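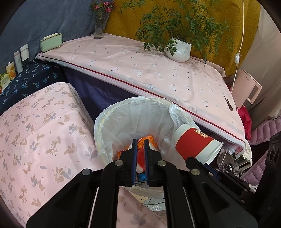
Octubre, 16:40. Cuaderno del taller, pruebas de cola.

Cuarta tanda con la Ginine. Sigo sin creerme la ficha: dice agarre completo en 10 minutos y a los 10 minutos la espiga de haya todavía gira con dos dedos. Rami Masri insiste en que es cosa de la humedad del local. Puede ser, pero la Olleo de siempre, en el mismo banco y con las mismas espigas, ya no se movía.

Probetas 1 a 4: caja y espiga, sargento suave, sin calentar. La 3 se abrió al quitar el sargento. La 2 aguantó unos 287 N antes de ceder, y cedió por la cola – la madera salió limpia. Mal síntoma. 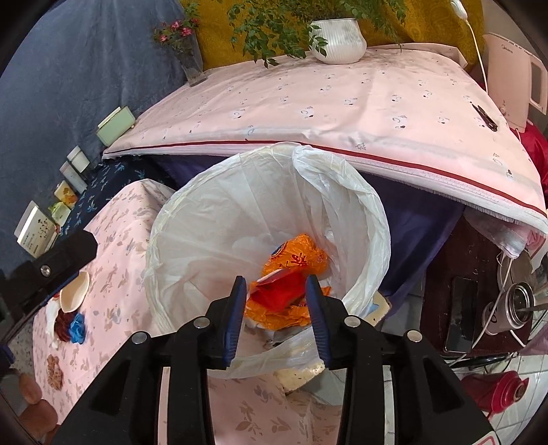 Ourania Vlachopoulos propone repetir con el doble de prensado. Vale, lo hago, aunque si hay que doblar el tiempo ya no veo qué ganamos cambiando. El comercial de Sfakianakis habla de juntas garantizadas hasta 2033. Me gustaría saber quién ha esperado tanto para medirlo.

Pendiente: afilar el formón de 10, pedir espigas (las de Koreo venían ovaladas, medirlas todas con el calibre) y no tocar las sillas del encargo con esta cola hasta tener otra tanda. La 4 se queda en el sargento hasta mañana.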